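Events > Talks > Speaker notes

Home Programme Speakers Archive Contact

Notes for Vasilică Oprea, Hostemo, October 27, 2018

Thank the hosts at Jirnstead and move straight to the subject: how long a portable speaker should be expected to last. Our returns desk handled 1,730 units last year. In 12 months the battery was the most common fault - well ahead of the charging socket.
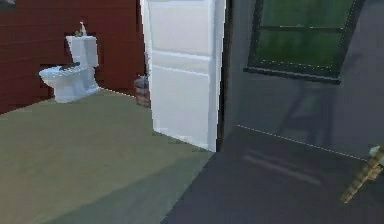 Rendered interior: bathroom with adjoining room.

Pause before the Drullumico results. Their cells are rated for 400 charges, and members should be told plainly what that means in daily use. Refer questions on spare parts to the December paper.

Filed under: Audio, Repairs and Returns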